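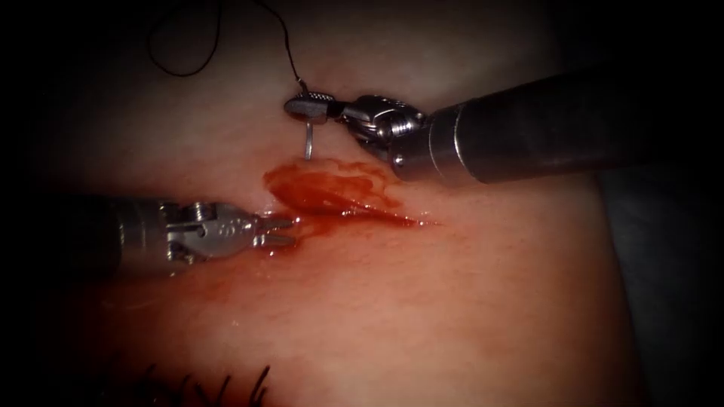
Jan 27, 2022
Grekville, second run of the Trirkis card sort with the Cilitz people

Started at 8, or that was the plan. Coffee was in the other building, so we started when the coffee did.

Goal for the day was the same as in November: take the raw customer complaints, turn them into need statements, rank them, and keep anyone from proposing an app before lunch. Last time we went in with 114 complaint cards and came out with a very tired room and one usable statement. This time I cut the deck to 30 beforehand. Tossed the duplicates, the ones about parking, and the ones that were compliments in disguise.

Changes from the November protocol:
– silent sort first, talking second
– 20 minutes per round, timer on the wall where I can't fudge it
– no solution words on the need cards (see below, this went badly and then better)
– the "misc" pile is banned

Silent sort was fine. People sort quickly when they can't hear each other's opinions. The misc pile came back in round two under the name "cross-cutting themes." I let it live for one round and then broke it up by hand.

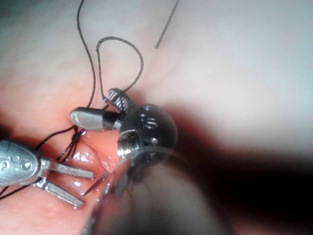 The need statements were the weak spot again. Everybody writes down the product they already have and puts "better" in front of it. "Customer needs a better dashboard." So I stopped the round and did a warm-up on something far from their own business: say what the job is without naming the tool. Two jaws a little open with a strand of suture between them gives you "keep hold of a thread while working on a soft surface," and a person could fill that need in a lot of ways. First try from the table was "needs better jaws." Second try was a real statement. Moved on while I was ahead.

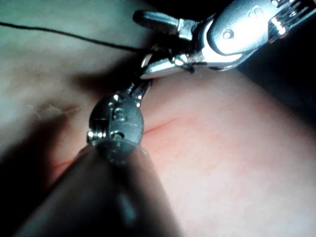
Silver needle driver and black suture thread, close up.

Ranking round. We used the two-question score from the Tjoa workbook (how much does it matter, how well is it handled today) and I still don't trust the second question. People who built the thing score it as handled. People who answer the phones do not. In November I averaged the two groups, and the gap vanished into a nice flat middle. Today I kept the scores in separate columns, and the widest gaps are the only part of the sheet I'd want to read again.
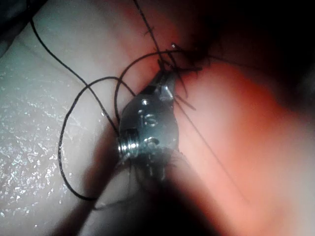
To do before the next run:
– retype the need cards, my handwriting cost us a whole argument over "billing" vs. "failing"
– ask Cilitz for complaints from customers who left, all of ours come from people who stayed
– reword question two, maybe "what do they do about it now?"
– find out who has the good markers
– move the coffee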